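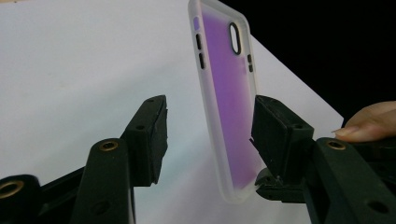

Purple fade case, frosted edges

Thread: Frosted cases and yellowing, is there any fix?

stsao
Posted Tuesday, 7:12 pm
I have the case in the photo at the top and I like it a lot. Purple at the top, fades out to a milky frosted color at the bottom, black ring at the camera opening. My worry is the frosted part. My last one was a Millbridge clear case and after a year the sides had gone the color of weak tea. Does frosted plastic do the same thing, and does the purple hide it or make it worse? I paid 13 dollars so I won't cry over it, but I'd like to get two years out of this one.

grackle_pt
Posted Tuesday, 7:40 pm
If the rim is TPU (the bendy stuff) it will yellow. All of it does, some slower than others. If it's hard polycarbonate it stays clear a lot longer but it cracks at the corners. Push on the side with your thumb. Does it flex?

stsao
Posted Tuesday, 7:52 pm
The sides flex. The back is stiffer but I can't tell if that's a different plastic or just thicker.

grackle_pt
Posted Tuesday, 8:05 pm
Probably a two-part case then, hard back with a soft edge bonded to it. The back will be fine. The edge will go, and you'll notice it first at the bottom where there isn't any color.

Ashraf Ashour
Posted Tuesday, 8:31 pm
I don't agree that you'll see it at the bottom first. I had a blue fade one from Jorora, same idea, color at the top and frost at the bottom. The part that turned was the long side where my palm sits. The bottom edge looked the same as the day I bought it. Skin oil and hand lotion did it, in my opinion, and sun had very little to do with it.

grackle_pt
Posted Tuesday, 8:44 pm
Sun has plenty to do with it. I left a spare case on a windowsill for one summer, never touched it, and it was yellow on the side facing out.

Ashraf Ashour
Posted Tuesday, 8:50 pm
OK, but people don't keep their phone on a windowsill all summer.

marlo900
Posted Tuesday, 9:03 pm
Mine lives in a dash mount five days a week so yes, some of us do.

For cleaning: warm water, dish soap, old toothbrush. Take the phone out first. Do the inside too, the grit that gets in there is what scratches the back of the phone. Brush into the side button openings and the inside corners of the camera hole. Rinse, stand it on edge on a towel, leave it overnight. I do mine every couple of weeks.

stsao
Posted Tuesday, 9:15 pm
Is a toothbrush safe on the purple? I can't tell if the color is printed on or inside the plastic. I don't want to wear a bald patch in it.

marlo900
Posted Tuesday, 9:22 pm
Soft brush and no scrubbing powder and you should be OK. Look at the back at a low angle under a lamp. If you can feel or see a step where the color starts, it's a surface print and I would use a cloth on that part.

dee_in_ohio
Posted Tuesday, 10:10 pm
Whatever you do skip the bleach. I read that you could soak a yellow case in it and tried it on a Grirnerell one. It came out just as yellow and the edge went tacky. Baking soda paste took off some surface grime on another one but the yellow is in the plastic. You can't wash it out.

Ashraf Ashour
Posted Tuesday, 10:26 pm
Agree on bleach. Peroxide and a UV lamp will lighten hard plastic, people do it on old computer parts. I tried it on a case, 40 minutes at a time over a weekend, and it got a little lighter and then went back. For 13 dollars I would buy another case.

grackle_pt
Posted Tuesday, 10:33 pm
That I'll agree with.

One more thing for stsao. Check the button openings for fit. With a soft edge, the strips between the openings stretch if you always peel the case off from the same side. Start at a corner, and switch corners now and then. Mine got loose enough by the volume buttons that lint packed in there.

stsao
Posted Tuesday, 10:41 pm
I've been peeling from the button side every time. Will change that. Just looked under the lamp and I can't feel a step anywhere on the back, so I'll try the soap and the soft brush tonight.

pell
Posted Wednesday, 6:55 am
Buy a dark case. Problem solved.

marlo900
Posted Wednesday, 7:20 am
She likes the purple, pell.

dee_in_ohio
Posted Wednesday, 12:48 pm
Does anyone know if the Ezzat frosted ones are any better? They have a green fade I've been looking at and the listing says anti-yellow, but so did the Grirnerell.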